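Resteven Soup List

What's in here

I eat a lot of soup, and I started writing down the soup of the day at lunch counters in Resteven because I kept forgetting who had the good split pea. It grew into a spreadsheet, and then a friend wanted a copy, so now it's a small dataset with a README. Hi!

There are 3000 rows in soups.csv. Each row is one soup on one day at one counter. The last entry is from 12/31/23 (a very thick potato leek, if you're wondering) and I haven't added any since.

Columns

counter - short name of the place, like suditz or saken
day - the date I saw the soup on the board
soup - the name exactly as written, misspellings and all
base - broth, cream, tomato, bean or other
price_cup and price_bowl - in dollars, blank if not posted
bread - yes, no or extra
notes - whatever I felt like typing

The base column is my own call. Chowders went under cream even when they were mostly milk, and I put chili under bean, which has already gotten me one annoyed email.

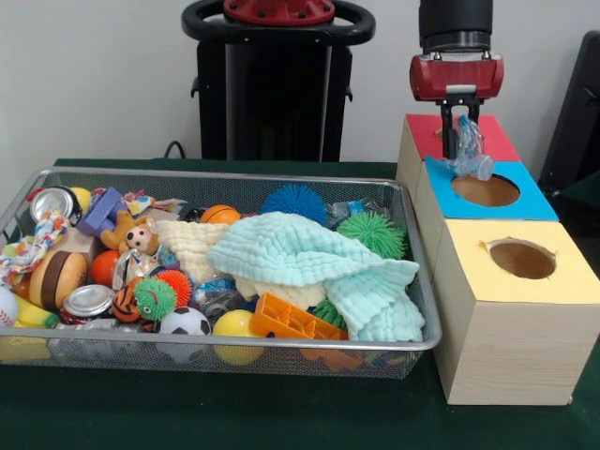 Wire-mesh basket and wooden boxes on the green table.

Where the rows come from

Suditz is the deli closest to my desk, so it's way overrepresented: 2000 of the rows are theirs. Saken has 630 and the rest are from Won, the noodle place by the bus station. Please don't use this to say anything about "the average lunch in Resteven" - it's mostly the average lunch at Suditz.

August is thin every year. Suditz switches to cold soups and sometimes just writes "gazpacho" on the board and leaves it there for two weeks. I only logged it on days I walked in and saw it.

Known problems

Prices are missing in 176 rows. Won used to post a bowl price only, so a blank cup price there means they didn't sell cups. Saken changed the size of their bowl at some point and I didn't write down when (sorry). There's also a stretch where I spelled minestrone three different ways, and those are my typos, so feel free to fix them. Leave "chicken noddle" alone, though, that one was really on the board.

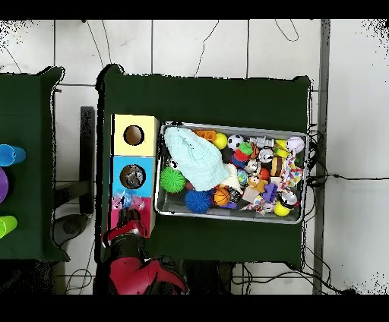 Can I work out which soups are vegetarian from this?

Not reliably. I never asked what stock they used, and the Saken tomato had bacon in it for a whole winter without saying so on the board. If the notes column says "veg" then the board said so too, but a blank doesn't tell you anything either way.

Using it

Everything is plain UTF-8 with commas, and soup names that have a comma in them are in quotes. Use it for whatever you like, including class projects and lunch arguments. If you find a duplicate row, open an issue with the counter and the day and I'll check it against my paper notebook.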